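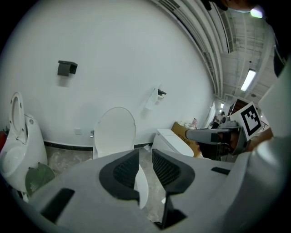
Why I would keep my bond fund short

By Carola Kröger

Every spring I receive the same question from readers of this column. Interest rates have come down a little from the top, the central banks speak softly, so is it now time to buy long bonds? My answer this year is no, and I want to explain how I came to it. I am a private investor who worked for many years in the accounts department of a trading company. I am not an adviser, and I can be wrong.

Let us begin with what a long bond really promises. If you buy a government bond with 20 years to run, you lend money at a fixed rate until most of today's politicians are retired. For this patience you should be paid something extra compared with a person who lends for two years. This extra payment is called the term premium. In the textbooks it is clearly positive. In practice it was very thin for a long time, and many of us became used to this and started to think it is normal.

I don't think it is normal. Governments must borrow a lot, and in many countries the central bank is no longer the big buyer which takes everything from the market. Somebody else has to buy, and this somebody can ask for a better price. When I look at the small difference between short and long yields, I ask myself who is paying for the risk that inflation comes back. I am afraid the answer is the holder of the long bond.

My friend Ruairí Quinlan disagrees with me, and he has a good argument. He says that short bonds have their own risk, and that people forget it. If rates fall quickly, your two-year bond is repaid and you must invest the money again at a lower rate. The person with the long bond keeps his nice coupon and also enjoys a higher price. Ruairí remembers the year 2000 very well. He was holding long bonds when the stock market turned, and they helped him to sleep. I can't say he is wrong about that year.

But his argument depends on which kind of trouble comes. If it is a recession with falling prices, the long bond helps you. If it is inflation, the long bond falls together with your shares, and then you have two problems. Many savers met this second case not so long ago, and they were surprised, because the word "bond" was sold to them as another word for "safe".

The arithmetic is also worth repeating. A fund with a duration of 12 loses close to 12 percent of its price if yields rise by one point. A fund with a duration of two loses close to two percent. The yield which you receive in exchange for this difference is at the moment quite small. For me it isn't enough. If the long yield were clearly higher, I would change my opinion, and I would write it in this place.

There is one more point, and here I am perhaps more emotional than I should be. The names of bond funds do not help ordinary people. "Income", "Stable", "Core" – these words say nothing about when the money comes back. A retired teacher, Bernadette Nic Giolla, wrote to me in November that her "cautious" fund had fallen more than she believed possible. She had read all the papers she was given. The duration was mentioned, but in a small table near the end, without any explanation. I would like to see this number on the first page, in the same size as the name of the fund.

What do I do with my own money? The larger part of my bonds will be repaid within three years. A small part is in inflation-linked bonds, also not very long. I keep some cash for the heating and the dentist. It is a boring arrangement and in a good year for long bonds I will earn less than Ruairí, who will certainly telephone me to talk about it.

If you have a fixed payment to make far in the future, for example a pension promise in a small family company, then long bonds can be right for you, and the movements of the price should not disturb you much. Your situation is different from mine. For the saver who may need the money earlier, I would wait until the market pays properly for the waiting.

Readers who want to answer can write to me until 6th May. I will print a selection of the letters, including those which disagree.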